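Padded Tops for Folding and Pressing: Setup, Covers and Cleaning

Filed under: Laundry room, Workroom

A hard tabletop is fine for stacking towels, but it is a poor place to fold anything slippery. Shirts slide, hems creep, and you end up chasing the pile toward the wall. A fabric-covered top with some padding under it holds the cloth still while you work.

Choosing the cover

Pick a tight weave in a middle gray. White shows every scorch and black shows every thread. A heathered gray hides lint between cleanings, and both light and dark laundry stand out against it, so you don't lose a sock on it. Avoid anything with a raised pattern. It will press itself into thin cotton.

Wash the cover fabric once before you staple it on. Mine came from a remnant bin at Karras and shrank more than I expected.

Round the front corners before you cover the board. Square corners wear through first, and they catch pockets and belt loops as you walk past. A coffee can makes a good template. Draw the curve, cut it with a jigsaw, and sand the edge.

Where to put it

Set the long side close to a wall so nothing drops off the back. If you have posts or brackets behind the table, leave a finger's width so the cover doesn't rub. The height should let you work with your elbows slightly bent. My top is 900 mm off the floor, and 30 mm of that is board and padding.

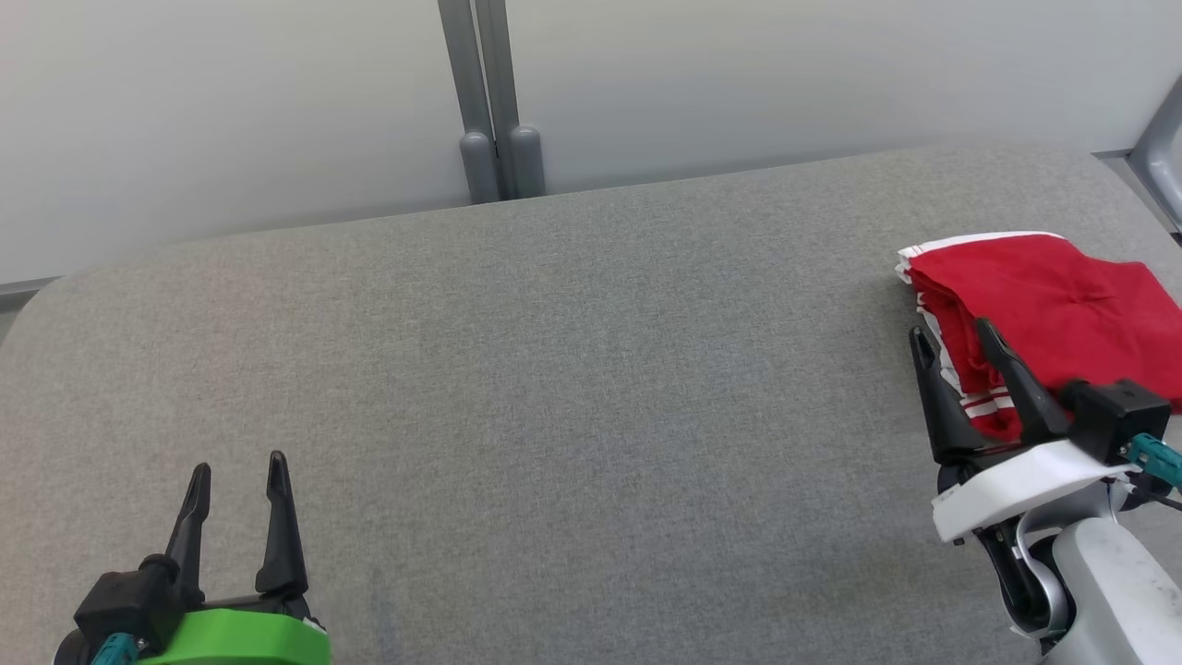

Fold in the same spot each time and keep the rest of the surface clear. Work with one item out and the basket on the floor. For small cloths and napkins, line up two corners, hold them down with one hand, and smooth toward the fold with the other. Smooth once. Going back and forth pulls the weave off square and the edges stop matching.

Do reds by themselves the first few times. New red cloth can leave color on the cover if it goes down damp. Test it by pressing a wet white rag on a hem. If the rag picks up pink, dry the piece fully before it touches the table.

Cleaning

Run a lint roller over the top every Monday, or whenever laundry day is. Blot spills with cold water and dish soap. Don't soak the padding, which takes days to dry out.

Keegan Trevaskis wrote in from Bokthorpe to say he keeps a second cover on a drawstring and swaps it every April. That works well if you have the fabric. Allow an extra 25 mm on every side for the casing, and make the knot underneath, at the back.

Next: Mending a drawstring bag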